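Robots & Automation > Home and Light Industrial

Can a two-arm robot fold sports jerseys yet, or is it still a demo?

Posted by tovham_kit, 11/03/2025

I look after kit for an amateur basketball league. After each round we wash, fold and bag 39 jerseys, and I do most of the folding. Last season that came to 922 garments, which I know because the bagging labels are numbered. A reseller in Plellside has offered us a trial of a table-mounted robot with two arms and simple two-finger grippers. Their term is "laundry-ready".

The jerseys are sleeveless, light knit, with printed letters and numbers front and back. They come out of the dryer in a heap, some inside out. I need them folded flat with the number showing so they can be handed out by number.

What I want to know is which part of this job a machine can do today without a person standing beside it. Speed is not critical. It could run overnight. Has anyone used one of these on knit garments with heavy print?

2 replies

Ghislain Dhillon

Depends what "fold" includes. Folding a jersey that is already spread flat has been a solved problem for a while under controlled conditions. Getting from a heap to spread flat is the hard part, and sales clips tend to start after it.

With a crumpled garment the system has to find two useful grasp points, usually the shoulders or two hem corners, when most of the outline is hidden. Your trim helps you here. A contrasting band at the armhole or neck is an edge the vision software can look for, whereas a fold in plain red knit looks a lot like an edge and isn't one. 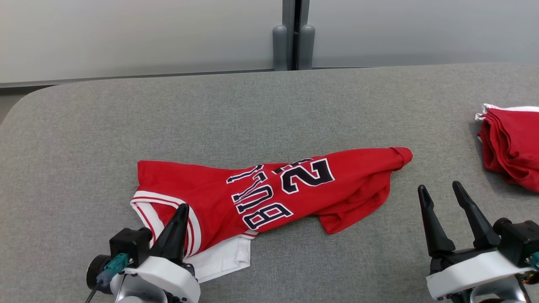 BULLS 23, upside down and bunched, one finger on the striped trim.

A start state like this is a fair test. The print tells a person at once which way is up. Whether the software uses it depends entirely on how it was trained, so ask. Also ask what happens when the fingers close on two layers. On thin knit this is the failure I see most often: the machine lifts front and back together, or picks up part of the garment underneath, and carries on as if nothing were wrong.

Heavy print is stiffer than the knit around it. The cloth bends at the border of the lettering and resists bending through it, so a fold line planned across a big numeral tends to spring open. Put the fold line outside the numeral if your bag size allows.

On the unattended question: no. I ran a two-arm cell at Astberg on towels and plain T-shirts. Towels I would leave overnight. T-shirts I would not, and tank-style jerseys are worse because the straps tangle.

Bergþóra Brynjólfsdóttir

Agree with most of the above, with a few points on the table and the layout.

Surface matters more than people expect. A felt or similar textured top holds the cloth while one arm pulls, so a single gripper can drag a crease out. On bare laminate the whole garment slides. The drawback is lint, so brush it down between batches.

Check reach before you sign anything. Two small arms cover the middle of a table well and the sides poorly, and a large jersey fully spread takes more room than you think. Any part beyond the working area, or out of the camera's view, has to be brought back in before the fold is planned.

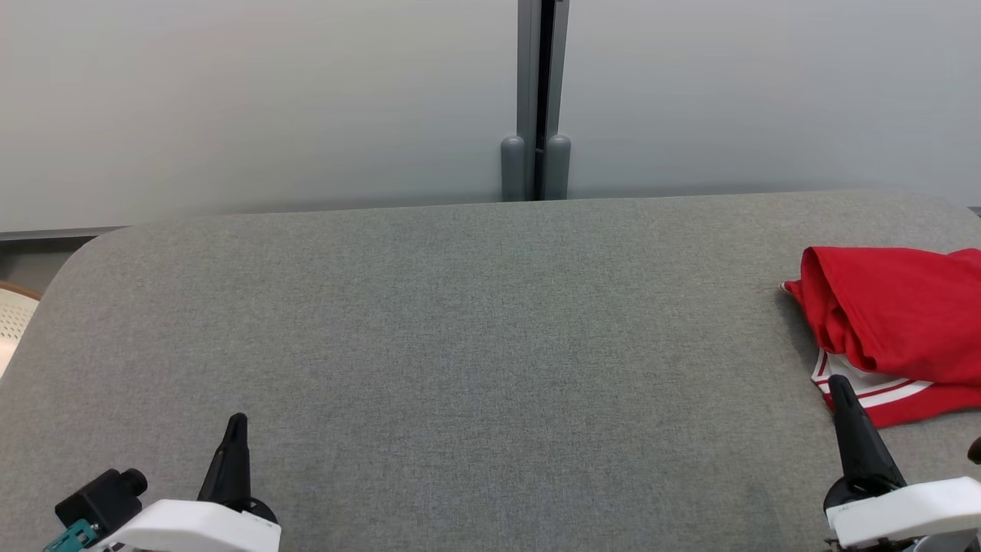
Red garment bunched at the right, with clear table between the grippers.

With the cloth over to one side, I would want the first move to be a drag toward the center, where both arms can get at it. Some controllers do that as a separate step. Others go straight for a corner and fail on reach. Ask for the failure log, and ask for it on your garments, brought in your own bag.

I would split the job. Have a person turn the jerseys right side out and drop them one at a time, and let the machine spread and fold. Sorting by number I would keep by hand for now. We tried the Sang sorting add-on for 2 weeks and it read flat numbers well and creased ones badly — a digit folded through the middle was usually rejected.

If the trial is free, take it. If they want a deposit, a folding board costs very little and does the same fold every time.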